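Filed under: Get Involved / Home and Textiles
Reading time: 4 min
12 shares | 3 comments

Wanted: people who doubt their bedding

Nurau is looking for 18 households to take part in a plain trial of bedsheets and throws. We'd like people who have bought a sheet on the strength of its packaging and felt a bit had afterwards. If you already believe everything a label tells you about thread count, this probably isn't the study for you.

We are a small consumer testing group and we have read a great deal of bedding copy over the past year. Sheets are breathable, or cloud-soft, or hotel quality, with no mention of which hotel. Knitted throws are "an investment". Patterned sets are said to keep their colour wash after wash, and we have yet to find a package that says how many washes. We don't know that these claims are false. We do know that when we wrote to manufacturers and asked how they arrived at them, most of what came back was more adjectives.

So we'd rather put the stuff on real beds, in real bedrooms, and have people make them up every morning for 66 days.

What you would be doing

You'll receive one fitted sheet and one throw. The sheet may be plain or printed, and you don't get to pick. Some of the printed ones are quite cheerful, with big flowers and a bit of handwriting-style script, and if you can't stand to look at that for two months, please say so on the form. The throws are knitted and come in the darker colours, mostly rusts and browns, as these are the ones people complain to us about when lint turns up on everything.
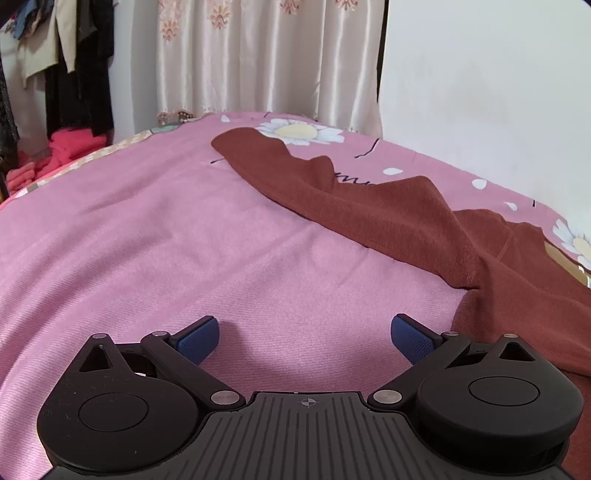 You make the bed each morning in whatever way you normally do. We aren't looking for hospital corners. Pull the sheet flat, lay the throw over it or fold it at the foot, and fill in a short card. The card asks whether the corners stayed on overnight, whether the throw has shed or pilled, and whether you'd pay for either one with your own money. There's a box for comments and we'd like you to use it. "Fine" is a permitted answer but it doesn't help us much.

Once a week you wash the sheet according to its care tag. The throw gets washed twice over the whole trial. If the tag says lay flat to dry and you have nowhere to lay a throw flat, write that down. It's a fair criticism of a throw.

At the end you send both items back in a prepaid bag. You can't keep them. We have had some grumbling about this in the past, but we need to see the wear for ourselves.

Who we want

Adults who sleep in the same bed most nights and have a double or queen mattress. Renters, shift workers, people with dogs, people whose kids climb in at five in the morning: all welcome, and you don't need to tidy up on our account. You need regular access to a washing machine, at home or at the laundromat down the road. Experience with textiles isn't required. If you work for a bedding company or sell bedding online, even on the side, we can't take you.

What you get

$400 when we receive the items and the completed cards. Anyone who leaves partway through is paid for the weeks they finished. Laundromat costs are covered separately, so keep your receipts.

Who is paying for it

You should ask this of any study, so we'll answer it before you do. The trial, which we call Filip, is funded by Nurau subscribers. The sheets come from Zodholm and the throws from Kitelov, and we bought all of them at the regular shelf price. Neither company knows which items we chose. Neither will see the results before our readers do, and neither can ask us to take anything out.

Will 18 households settle whether a sheet is any good? No. It's a small group and we'll say so in the write-up. It might be enough to show that a corner pops off every third night, and we haven't seen that on a package yet.

How to apply

Fill in the form on our Get Involved page by April 29, 2020. Tell us your mattress size and depth, how you do your laundry, and, in no more than 900 characters, about a bedding purchase you regret. We read every one. Long lists of everything you love about linen will be read too, with less patience.

Successful applicants will hear from us by email. If you applied in February for the pillow trial and missed out, you'll need to fill in a new form, as we don't carry the old ones over.

Tags: bedding, product trials, paid participation, laundry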